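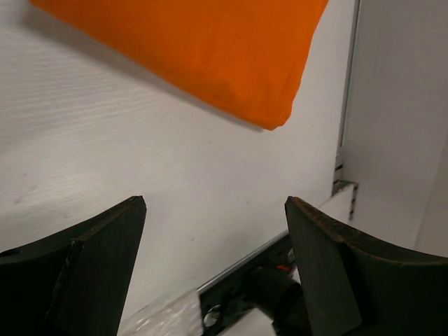 Folded orange cloth on a white surface

Call for playtesters: Redari, a narrative adventure game by Clalela

June 2023

Clalela is a small independent game studio in Arriaga. We are looking for 26 people who want to play an unfinished version of our second game, Redari, and tell us what they think about it. The test is open to everybody over 18. You do not need to work in games, and you do not need to be a very good player.

About the game

Redari is a side-view adventure for one player. You are a young ferry mechanic who returns to the island of Nindumton after a long absence and finds that the tide there has stopped. The sea stays low, the boats lie on the mud, and the people of the island have started to build their houses on the sea floor. You walk, climb, repair old machines and talk to the residents. There is no fighting. There are puzzles, and some of them are, in our own opinion, still too hard, so we need your help.

The first playable demo was downloaded by more than 4,000 people. We received many kind letters, and also many complaints about the lighthouse chapter. The lighthouse chapter has now been made again from the beginning. The music is new too, and the dialogue of the fishermen was shortened by half.

What we ask from you

The test takes place in October and lasts for 5 days. Each day you play one chapter at home on your own computer, at the hour which is convenient for you. A chapter takes between one and two hours. After each chapter you fill in a form with short questions, such as where you stopped, what you did not understand and which character you remember. On the last day we have a group call with voice only. The call is one hour long, and there will be a morning group and an evening group.

Please play the chapters in the order we send them. If you are stuck in a puzzle for more than twenty minutes, write this down and use the hint file. It is very useful for us to know exactly the place where a player gives up.

Who can apply

We want a mixed group. Half of the places are kept for people who play less than one game in a month. You should be able to read English comfortably, as the game has a lot of text and the other languages are not ready yet. We would also like to hear from players who use subtitles, remapped keys, a one-handed controller or large text. The options menu has a new accessibility page and it was tested only by our own team until now.

You need a computer with Windows 10 or newer and 8 GB of memory. A controller is recommended, but keyboard and mouse are also supported. The Mac version is not part of this test.

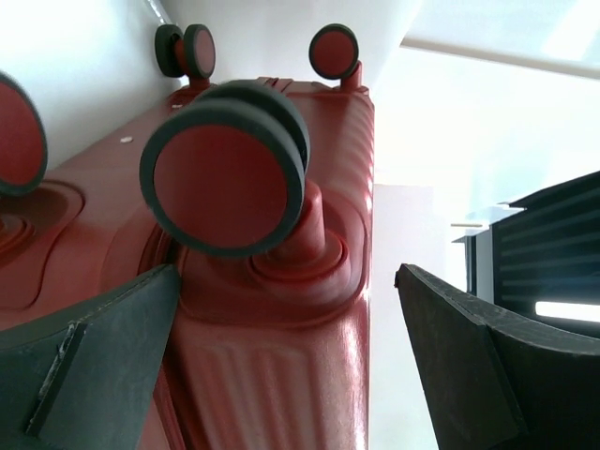

What happens if the game crashes in the middle of a chapter?

The game saves at every door and every ladder, so you can start again from the last one you used. Please send us the file called "crash report" from the game folder, together with one or two sentences about what you were doing. You do not have to repeat the chapter, and your form counts the same.

What you receive

Every tester who completes all the chapters gets a free copy of the full game on the day of release, the soundtrack as a download and, if they wish, their name in the credits. We are sorry that we cannot offer payment for this test. Travel is not needed at any moment.

Confidentiality

You will sign a simple agreement of one page before we send the first chapter. It asks that you do not stream, record or publish anything from the test version until the game is released. You may tell your friends that you took part. Your answers are read only by our team and we remove your name from the forms before we discuss them.

How to apply

Fill in the application form on the Clalela website, under "Playtests." In the field "About you," please write a few lines about the last game you finished, and the last game you did not finish and why. We read this part with the most attention. Please also write what computer you have and if you prefer the morning or the evening group.

Everybody will get an answer by email, also the people we cannot take this time. If you are not selected, you can ask to stay on our list for the next test, which will be about the final chapter and the ending.

Questions about the test can be sent through the contact page of the same website. We usually answer in two or three working days.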